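Section 2: Getting Your Uluvex Petition Page Ready for Signatures

Welcome back, and thank you for sticking with it! Once your Bevan town account is open, the rest is mostly typing and a bit of patience.

1. Sign in and choose New Petition. Write your request in one plain sentence, the way you'd say it to a neighbor over the fence.

2. Pick the council or office that will receive it. If your town shares a council with Millell, choose the joint listing (it's near the bottom, so keep scrolling).

3. Set your signature goal. The town default is 273, and you can raise it later, but you can't lower it once people have started signing.

Note: Names are checked against the voter list overnight, so don't fret if your total looks low in the evening.

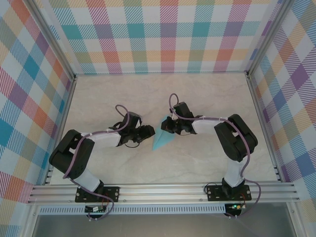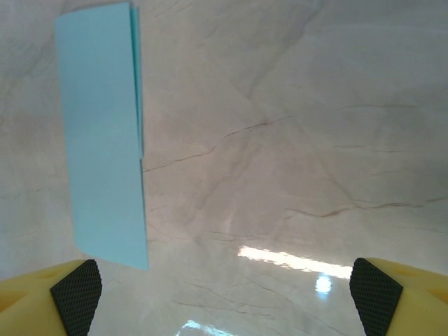 4. Press Preview and read the whole thing out loud, slowly. Dagný Damgaard, who wrote the first edition of this guide, caught 19 typos that way in a single petition about the Skuleck bus route.

5. Press Publish, then copy the short link and send it to your supporters.

Caution: Publishing locks your wording. To change it you'll have to withdraw the petition and start collecting all over again.

Questions? Write to the Uluvex help desk | © Uluvex | Back to top
1,523 shares | 2 comments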